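Teaching a Robot Arm to Sort Soft Things: Report of the Second Project Period

Group 6: Huệ Trịnh, Kelly Portela, Sota Sakai
Advisor: Struan Farquharson
Submitted Monday, May 18, 2020

1. What we wanted to do

Our task was to make the arm in the Wonirstead lab pick up soft items from a pile and put them in a bin. In the first period we wrote the movements by hand, in code, and this was slow and the result was poor. A towel never lies the same way twice. For the second period we decided to show the task to the arm instead, and to let a small network learn from what we showed.

We compared two ways of showing. In the first way, a person holds the arm behind the wrist and moves it through the whole task. In the second way, a person sits at the desk and drives the arm with a hand controller, looking only at the picture from the wrist camera. We call them "by hand" and "remote" in the rest of this report.

2. How we recorded

Each of us recorded in both ways. We collected 50 demonstrations by hand and the same number remote. The items came from a donation bag and were mixed again before every demonstration. For every step we saved the joint angles, the gripper opening and the wrist picture.

Recording by hand was easy to learn. Kelly made a usable demonstration on her first morning. The problem was that our sleeves and fingers came into the wrist picture very often, and the network can not have these at test time. We had to throw away 11 demonstrations for this reason, and after that we agreed to hold the arm higher, at the elbow joint, although it is heavier to move from there.

Remote recording took more practice. The controller has a delay which we could not remove completely, and new drivers correct too much. Sota wrote a filter (he named it Cao) that makes the stick movement smoother, and this helped a lot with the last part of the approach.

3. The last centimetres

The most difficult moment in remote driving is when the gripper comes near the cloth. From far away the driver can plan well. At close range the cloth fills the picture, the focus is lost, and it is hard to judge how far there is still to go.
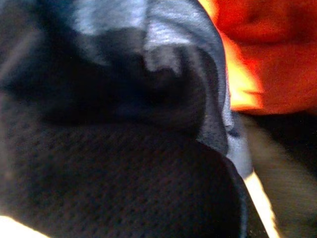 Jeanie Paterson wrote in her comments on our draft that we should not treat this only as a problem of the driver, as the network gets the same picture and has to decide from it too. If a person closes the gripper there by guessing, she wrote, then the guess is what you are teaching. She asked if we had considered a second, fixed camera.

We discussed this comment for a long time and we think she is right. We have now mounted a fixed camera on the shelf, but the new recordings are not finished, so they are not part of the results.

4. Results and next steps

In the test, the network trained on remote demonstrations put 9 items in the bin, and the one trained by hand put 6, with the same number of attempts for both. The test was small and we do not want to claim too much from it. Most of the failures in both cases were a gripper that closed too early.

Next we will repeat the test with both cameras and with a slower approach near the pile. The recordings and the filter code are in the shared folder of the lab.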